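The saddlebags for my old Grusov arrived in July, two months after I ordered them and one day after the trip I ordered them for. Fevana makes a nice bag. The leather is thick, the buckles are solid, and the instructions are a single sheet that says "attach to motorcycle."

I attached them to motorcycle. The left one sat fine. The right one sat on the exhaust, so I rode over to Dikville, where Bujar Gashi sold me a bracket for $70 and a look for free. He's been riding since before I could walk, and he carries everything in a milk crate.

With the bracket on, I did 408 miles over the long weekend. One strap worked loose outside Grgić's diner and I lost a rain glove, the left one, of course. It rained. The bags stayed dry inside, so my spare socks had a lovely time.

I'll oil the leather again at about 3,000 miles. If anyone has a spare left glove, size large, I'm listening.

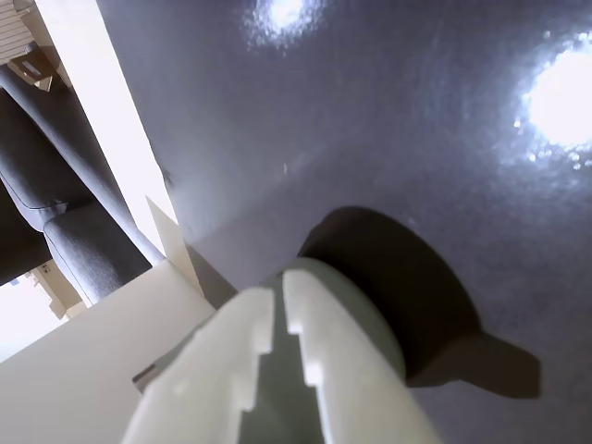
Posted by Kevin Ñahui in Bikes, Luggage | 2 comments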